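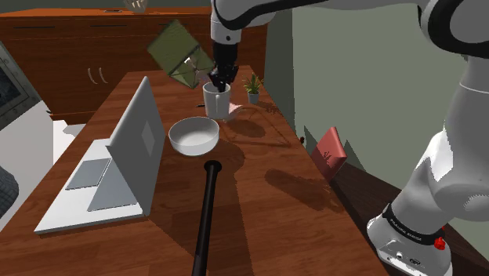
4. Rules for running and reporting simulated tabletop trials

Simulation has been a gift to people who study robot arms. A tabletop task that once took a week of resetting mugs and bowls by hand can now be run overnight, and the arm never needs a new cable. We are big fans of working this way! But the freedom it brings has a cost: two groups can report a success rate on what sounds like the same task and mean quite different things by it. In this section we set out the rules used in the Govska task set, and explain how each one changed the scores we saw.

4.1 Fixing the scene before the trial

Every scene in Govska is stored with a seed, a full list of objects and the starting pose of each one. Objects that play no part in the task are listed too. We feel strongly about this point. A laptop or a potted plant can block the path of the elbow, throw a shadow over the target or draw a policy toward the wrong thing, and a score earned on a bare table says little about a crowded one. In the February version of the set, side objects were left to each lab to choose, and the labs chose very differently. The current version ships with 603 scenes, all of them locked.

We also ask that each scene be allowed to settle before the clock starts. Physics engines will sometimes begin with two shapes slightly overlapping, and the first few steps can push them apart with surprising force. Our rule is to run the engine with the arm held still until every object that is meant to rest on a surface has come to rest. If one hasn't settled after 2,000 steps, the scene is thrown out and logged under its seed. Throwing it out quietly is not allowed.

4.2 Views given to the policy

Labs using the set must say which cameras the policy was given, where they were mounted and at what rate they were sampled. A view from the wrist (Figure 4) gives a close look at the target between the fingers, with a fair amount of the gripper's own body in it. A view from the side gives the whole arm and the layout of the table. Both are useful, and we love seeing what people do with only one of them, but their scores belong in separate columns.
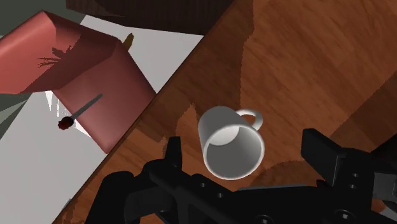 Should a trial be counted if the simulator itself misbehaves partway through?

It should be counted as a failure unless the fault meets one of the written conditions in Table 3, and those conditions have to be chosen before the first trial is run. The log and the seed are kept either way, so that another lab can replay the trial and reach its own view.

Figure 4. Wrist view of a white mug between the open fingers of the gripper.

4.3 What counts as success

Naciri, our scoring tool, reads object poses straight from the simulator and never looks at the rendered pictures. For placing tasks, the object must be inside the target region, released, and still for the whole of the final check. Brushing against a side object is recorded but does not fail the trial on its own. Knocking one off the table does.

Each reported score must rest on at least nine seeds, with the worst seed printed beside the mean. The Roltodia and Irkby baselines were both scored again under this rule, over 4,000 trials each. Their order stayed the same, while the gap between them shrank by more than half. We were thrilled with that result, as it shows how much of the old gap came from the choice of seeds.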